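Reading Room > Short Fiction > The Lodari Annual

The Allotment of Water

Print this page | E-mail this page

The Water Office at Lodari opened its doors at seven in the morning and closed them when the last petitioner had been heard. This was laid down in the founding articles, which hung in the corridor behind glass, and it had been observed through two droughts and one change of government.

Tahmineh Najafi held the post of Second Registrar. It was her duty to receive claims upon the upper channel, to enter them in the ledger in black ink, and to give each claimant a slip bearing the number of the entry. She did not decide the claims. Decisions were made on the floor above, by persons whose names were painted on a board and repainted when they died or were promoted.

In January a man came in from the village of Dastis and laid a folded paper on the counter. He gave his family name as Farahani. He wished to return his water.

The Second Registrar informed him that the Office received claims, renewals, transfers and objections. A return was not among the classes of business.

"I understand that," said Mr Farahani. "I should like to return it all the same."

She unfolded the paper. It was an allotment in the old form, granting the holder the use of the upper channel for seven hours in every 14 days, in perpetuity, for the watering of an orchard. The number at its head was 3782. The ink had gone brown and the seal had left a ring of grease.

"Is the orchard sold?" she asked.

"The orchard is dead. My father cut down the last of the apricots. I have been opening the gate every fortnight for eleven winters, and the water goes down through the stumps and out by the lower wall. My neighbour's beans are dry. I would like him to have it."

"Then the proper course is a transfer."

"He will not sign a transfer. His father and mine did not speak. If it came from me he would let the beans die. If it came from the Office, he would take it."

The Second Registrar considered this. She was obliged to consider it standing, as registrars did not sit in the presence of a petitioner. Outside, a cart went by with milk churns, and the window shook in its putty.

She explained that a transfer fee of 400 was payable in any event. He put the money on the counter. She explained that she could not accept a fee for a form of business that did not exist. He left the money where it was. 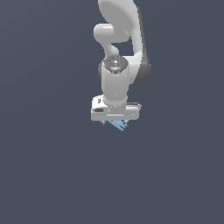
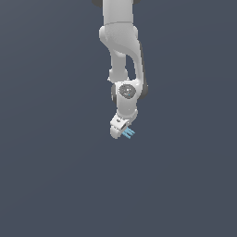
White arm on a dark ground, two views.

At noon she carried the paper upstairs. The First Registrar read it at arm's length and then held it closer.

"It is perfectly valid," he said.

"He does not dispute that, sir. He wishes it to stop being valid."

"On what ground?"

"That he has no use for it."

The First Registrar had served the Office since boyhood. He went to the cabinet and looked for some time among the circulars. There was a circular on floods, and one on the ownership of a spring that had moved. There was a long one, much amended, on the Zundmont reservoir, which had never been built. He found nothing that met the case.

"People do not give water back," he said at last. It was said without reproof.

"No, sir."

"What would you enter?"

She had thought about it on the stairs. She said that the ledger had a column for remarks, which was seldom used, and that the articles did not limit what might be remarked. An allotment marked as unused would, at the yearly review, fall to the nearest cultivated land. The notice would go out under the Office seal and would carry no other name.

He gave her back the paper and returned to his chair.

When she came down again Mr Farahani was still at the counter with his hat in his hands. She opened the ledger at the old entry. In the column for remarks she wrote a single word, blotted it, and turned the book so that he could read it. Then she pushed the money back across the wood.

"You will hear nothing further," she said. "It is not our practice to write to former holders."

"And the beans?"

"The review is held in spring. The seed should not go in before then."

He thanked her and asked for his slip. There was no slip for business of this kind. She took a blank one from the drawer, wrote the number of the allotment on it, and gave it to him, and he put it carefully in the lining of his hat.

The next petitioner had been waiting since nine. It was an objection, concerning a wall.

Print this page | E-mail this page

Recent in Short Fiction
The Ferryman's Receipt
A Room at the Customs House
Notes Towards the Repair of a Bell
The Widow's Third Appeal
Winter Hours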